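Plunitz Expands Server Refurbishment Service to Public Schools and Libraries

Plunitz, a refurbisher of used computer equipment, announced Wednesday that it will open its server repair service to public schools and libraries in October. The service was previously offered only to business customers.

Under the program, named Jara, participating institutions may send in older servers for inspection, cleaning and replacement of processors, memory and batteries. Plunitz refurbished 2,367 server boards for business customers last year and has set aside capacity for 200 more under Jara.

"Many of these boards have years of work left in them," said Elfriede Leitner, director of operations at Plunitz. "A school district should not have to buy a new server when a used processor and a careful inspection will do."
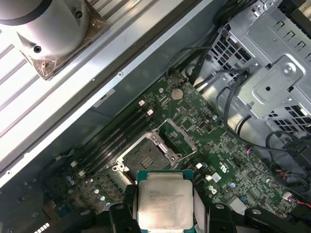

Each board is checked for bent socket contacts before a processor is installed. Memory slots are then tested one at a time, and the finished board is run under load overnight. Work completed under the program carries a warranty of five years.

Grultora, a parts supplier, will provide used processors and memory for the program. Szu-yu Yip, head of supply at Grultora, said the company has already reserved 853 tested processors.

Applications will be accepted through the Plunitz service desk. Institutions should list the model and age of each server they wish to submit.

Media contact: Grigore Cârstea, Plunitz Press Office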